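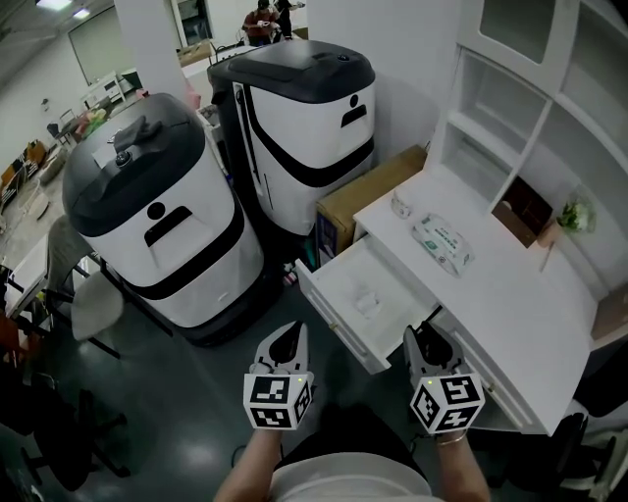

Grollosa, October

Most of the jobs in a small office or back room that never get done are the five-minute ones. The drawer that sticks, the cloth that smells, the cardboard that piles up until there's no place to stand. The tips below cover the ones I get asked for most. They need very little gear, and you can stop after any of them.

## Cloths

Gray cloths hide dirt well, so they stay in use long after they should have gone in the wash. Go by the feel. If a microfiber cloth drags or leaves a greasy film on a glossy surface, it's full. Wash it with other microfiber only, warm water, a small amount of liquid detergent and no fabric softener. Softener coats the fibers and they stop picking anything up. Dry on low or hang them.

Keep two kinds and don't mix them:

- Flat, short-pile cloths for glass, screens and gloss paint
- Thicker ones for desks, shelves and floors

Cut a corner off the floor cloths. You'll know them at a glance even when they've all faded to the same color.

For gloss white surfaces, use one damp cloth and one dry one, and wipe in straight lines from top to bottom. A drop of dish soap in a bowl of water is enough. Spray cleaners with a lot of scent in them tend to leave streaks on white plastic and painted metal. Black gloss shows dust within the hour whatever you do – a dry cloth once a day is quicker than a proper clean once a week.

Scuffs from shoes and chair legs usually come off with a soft pencil eraser. Try that before a melamine sponge. Those sponges are a fine abrasive and will dull a shiny finish.

## Drawers that stick

Pull the drawer all the way out and empty it. On metal runners, wipe the old grease and grit off with a rag and a little mineral spirits, let it dry, then put on a light coat of dry silicone spray. Don't use cooking oil. It goes gummy by spring.

On wood runners, rub the bottom edges with a plain white candle or a block of paraffin. If the drawer still binds in damp weather, look for the shiny spot where it's rubbing and sand only that spot. 80 grit takes the high part down and 200 or so smooths it, though the hardware store will probably sell you 220. Wax it again afterward.

If a desk drawer slides open on its own, check the desk before the drawer. Put a level on top, front to back. Slipping a thin shim under the front feet often fixes it. Felt pads squash down over a few months, so use hard plastic if you can get it.

Loose handles come from screws that work their way out. A dab of clear nail polish on the threads holds them and can still be undone with a screwdriver.

## Cardboard boxes

A box wedged in beside a desk turns into furniture. Decide the day it comes in if you're keeping it. If you are, write on two sides and the top what's in it, with a thick marker. Labels on the top alone are useless once anything is stacked on them.

To flatten a taped box, turn it upside down and cut the bottom seam first. The knife only needs to go in a quarter inch. I set mine to a single snap and leave it there, which has saved the contents more than once when I forgot to empty the box.

Keep cardboard an inch or two off outside walls and never straight on a concrete floor. It soaks up moisture and then you get silverfish. A couple of scrap battens underneath will do.

Cormac Conneely, who ran the stockroom at Ó Conaill for years, had a rule of 13 boxes. Any more than that in one room and he'd spend the afternoon breaking them down. I don't know where he got the number but I've kept to it.

## Floors under heavy things

Plain gray floors show a clean ring wherever something has stood for a while. Wash the ring and the area outside it with the same mix, warm water and a capful of neutral floor cleaner, and feather the edges outward. Two light passes beat one wet one.

For anything on casters, turn it on its side if it's safe to do so and pull out the hair and thread with tweezers. Six minutes for an office chair. A seam ripper works better than scissors.

Rubber feet can leave brown marks on vinyl. The marks are a reaction in the vinyl itself and they don't scrub out. Put a non-staining mat or a piece of hardboard under before you put the thing back.

## White walls

Test behind a door first. Flat paint often burnishes when rubbed, and then you have a shiny patch in place of a mark. Dab with a barely damp sponge and stop as soon as the mark fades.

Keep a small jar of the wall paint with the room name and brand on the lid. Mine says "Skamer, back office" and a jam jar of it has lasted through two sets of tenants. Touch up with a scrap of roller sleeve instead of a brush so the texture matches.

Next month: radiators, and the Temen shelf brackets several of you wrote in about.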